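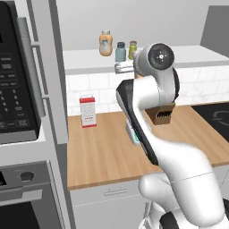
Light wood countertop with brown cardboard box

Shezi 8 Season Recording Set-Top Unit

Product code: SZ-127
Manufacturer: Pavgate
Supplied by: Brestwood

The Shezi 8 is a set-top recorder for viewers who follow drama series over several seasons and want to keep complete runs in broadcast order. It receives free-to-air channels through a standard aerial socket and stores programmes on an internal drive. A network connection is needed for guide artwork and software updates but not for recording or playback.

Recording

Three tuners are fitted. All three can record at once while a stored programme is played back. When a series link is set, the unit records each new episode at its first showing and ignores repeats unless the first recording failed. If two linked programmes clash and no tuner is free, the later showing is used where the guide lists one. Start and end padding can be set separately for each series.

Split seasons, where a broadcaster shows half the episodes in spring and the rest in December, are held under one heading. Prequels and spin-offs are filed as separate series by default. They can be placed in the same group as the parent series from the Library menu, and the group can be sorted by broadcast date or by a manual order.

Library

The library holds up to 3,209 recordings. Once this limit is reached, no new recording will start until an existing one is deleted or moved to an external drive. Automatic deletion is off when the unit leaves the factory. If it is switched on, watched episodes are removed first, oldest at the top of the list. Locked episodes are never removed.

Episode titles and descriptions are taken from the guide at the time of recording. Titles may be edited with the remote control. Edited titles are kept after a software update.

Playback

Recaps and opening titles can be skipped using markers set by the viewer. A marker set on one episode may be applied to the whole season, although it should be checked where the running time of the titles varies. Subtitles and audio description are stored with the programme if broadcast.

Connections

Aerial in and aerial loop-through
HDMI output
Optical audio output
Network socket
USB sockets, front and rear

In the box

Recorder
Remote control and batteries
Mains adaptor
HDMI lead
Printed quick start sheet

Installation notes

Leave a clear gap above the case and on both sides. Do not stand other equipment on top. The first channel scan should be run with the aerial connected directly to the unit. Guide data fills in gradually, and series links should not be set until the full listing is present.

Recordings made on the earlier Turkmont recorder can be copied across by USB. Series groups and markers are not transferred.

Product queries: Amândio Godinho, technical sales, Brestwood. Please quote the product code and the software version shown under Settings, System.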